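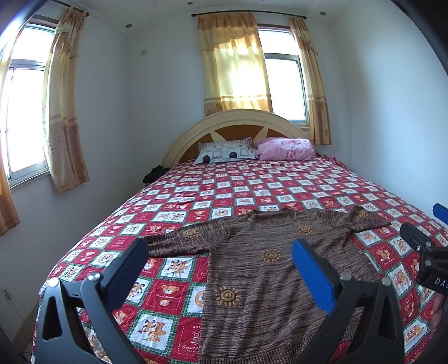

Fig. 1. Brown knit sweater with ribbed neckline, laid flat on a bed.

Home Horticulture, Unit 6: Suckering Shrubs and Trees
Handout prepared by Cheng-en Poon

Terms
Sucker: a shoot that comes up from the roots or from the base of the trunk.
Rootstock: the lower part of a grafted plant. Suckers from below the graft will not match the top.
Rhizome: an underground stem. Strictly speaking, its shoots are not root suckers, but growers often use the one word for both.

Which plants do it
Sumac, black locust, lilac and many plums sucker freely. Injury makes it worse -- digging, mowing over surface roots, or cutting down the parent tree. A cut sumac can send up shoots well away from the stump.

The Drulterside plot
The hedge bed at Drulterside covers 1065 square feet. Staghorn sumac was cut to the ground there in December and left alone. By the next summer we counted 82 shoots, most of them along the mown path.

Removal
Pull young suckers while they are soft. On older ones, scrape back the soil and cut where the shoot joins the root. Clipping at ground level leaves buds behind, and several shoots may grow back. Repeat through the growing season.
On grafted lilacs, check for the graft line first.

For next class: read the Chaimongkol chapter on root barriers and bring your bed sketch.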